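Dostgate Workshop Opens Its Doors for a Saturday of Small Robot Arms

For release: immediate

Billholm. Dostgate, the shared robotics workshop on the edge of downtown Billholm, held its winter open day on Saturday. Visitors spent the day at the benches with the people who build and program low-cost tabletop arms, and 106 of them signed up to try the controls. Doors opened at 10 a.m.

3D-printed robot arms and grippers at the benches:

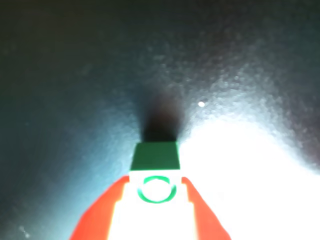
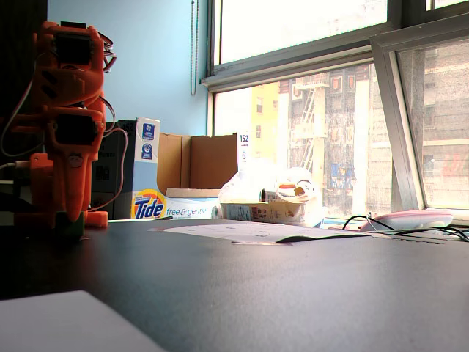
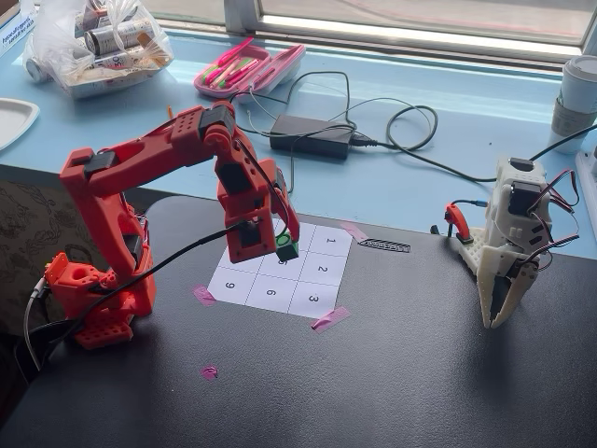 The open day was the first Dostgate has run since it moved to its current rooms in the spring. Earlier events were held in a rented hall, and the workshop had to pack up its equipment and carry it across town. This year the work stayed where it is normally done, and visitors came through in small groups.

Each group began with a short talk on how the arms are put together. The structural parts are printed in the workshop and fastened to hobby-grade servo motors. Members covered the usual causes of trouble, including stripped screws, servos mounted one notch off center and cables that pull tight when the elbow is fully raised. A tray of failed prints was passed around, and several visitors asked to keep one. They were allowed to.

The main demonstration was a pick-and-place exercise using a numbered grid. In this exercise, an operator calls out a cell and the arm is asked to pick up a small cube and set it down in that cell. The same task can be run in two ways. In the first, a person moves the arm from a set of hand controls. In the second, the arm runs from a program trained on earlier sessions recorded by the members. Visitors saw both and were given time to compare them.

Results were mixed, as the workshop had told visitors to expect. Morning runs under program control went well. Early in the afternoon, when the light from the windows had moved across the benches, the arm began to close its gripper short of the cube. Members lowered the blinds, ran the setup routine again and continued. The afternoon groups were shown the misses along with the successful runs, and the question period that followed was the longest of the day.

Dostgate members have recorded 691 practice runs of the grid exercise since work on it began. The recordings are used to train the control program and to check whether changes to the hardware make a difference. The workshop plans to make the full set available to schools and hobby groups in the Billholm area, along with the print files for the arm and notes on assembly.

Visitors who signed up for the controls were given a turn of five minutes each. Most managed to pick up the cube within their turn. Placing it in the right cell took longer, and rotating the wrist without knocking the cube loose was the step people asked about most. Children under 12 took their turns with an adult beside them. A second station was opened after lunch to shorten the wait.

The event was supported by Akbulut, a Billholm parts supplier, which donated servo motors, cables and power supplies for the demonstration stations. Akbulut has also agreed to supply parts at cost for the workshop's evening build course. The course begins in the new year and runs for 10 weeks. Participants will print and assemble an arm, wire it, calibrate it and finish with the same grid exercise shown at the open day. No earlier experience with electronics or programming is needed. Those taking part are asked to bring their own laptop.

Places on the course cost $600, parts included, and participants keep the arm they build. A limited number of reduced-fee places are set aside for students and for people who are out of work. Applications can be made at the front desk or through the Dostgate website. The workshop will answer all applicants before the end of December.

Staff from Clultwood, the vocational school across the river, attended in the afternoon with a group of second-year students. Clultwood is considering the arm as a teaching aid for its introductory automation class, where students currently share one older industrial unit. The school has asked Dostgate for a loan of two arms for a trial period, and the workshop has agreed in principle. Details of the loan, including who will look after repairs, are still being worked out.

Dostgate was asked several times during the day whether the arms can be used for practical jobs at home. The workshop's position is that they are built for learning and for testing ideas. They lift light objects, they need regular adjustment, and they should not be left running without someone present. Members will continue to work on gripper designs over the winter, with attention to how well the fingers hold smooth and rounded items.

A further open day is planned for late spring. It will follow the same format, with longer turns at the controls and a separate station for visitors who want to try calibrating an arm themselves. Groups of six or more are asked to contact the workshop ahead of time so that a slot can be held.

About Dostgate

Dostgate is a member-run robotics workshop in Billholm. It offers bench space, 3D printing and evening courses, and is open to members on weekday evenings and all day Saturday. Non-members may visit by arrangement.

Media contact

Dostgate press desk, Billholm. Requests for interviews, photographs or a visit to the workshop can be sent through the contact form on the Dostgate website.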